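Home | Stories | Poems | Submit | About

This site uses cookies to remember your reading settings. OK | Manage

Night Shift at Ullmont

I'd been at the Ullmont sewage works 19 days when Tank Four started humming. Not the blowers, mind you (they drone all night and you stop hearing them). This was a tune, more or less, coming up through the grating at three in the morning!

I rang Noémie Pichon, who was asleep, and held the phone over the railing.

"That's your return pump," she said. "Go and have a cuppa." 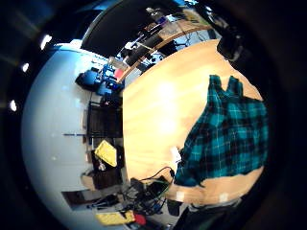

The Logbook

So I made the cuppa and got out the old logbooks, the green ones from when Boyer ran the place. Page 90, somebody's lovely neat handwriting: "T4 singing again. Dropped flow to 526. Stopped." Well! I checked the panel and we were sitting on 548, and I hadn't touched a thing all shift.

I went looking for Bilal Zein, because he'd know. He was meant to be scraping the screens, but I found him flat on the walkway with one ear to the steel, humming along. 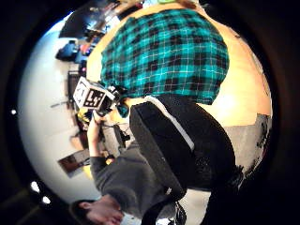

Teal plaid and dark grey.

"It knows the second verse," he whispered.

I lay down too, what else was I going to do? Cold came straight through my overalls. The smell was the usual September smell, wet dog and pennies, and under it that low sweet note going up, and up, and then waiting, as if it was our turn. 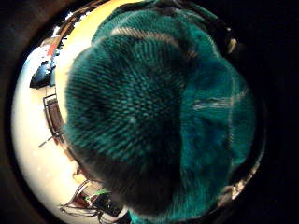 Turning It Down

At five I walked back to the panel and put my hand on the dial. Bilal stood in the doorway and didn't say a word. I thought about Noémie, who'd be in at six with her flask and her colour-coded pens, and I thought about whoever wrote page 90.

I left it on 548. Then I found a pen and wrote "T4 normal" and signed it, and we went back out to catch the end.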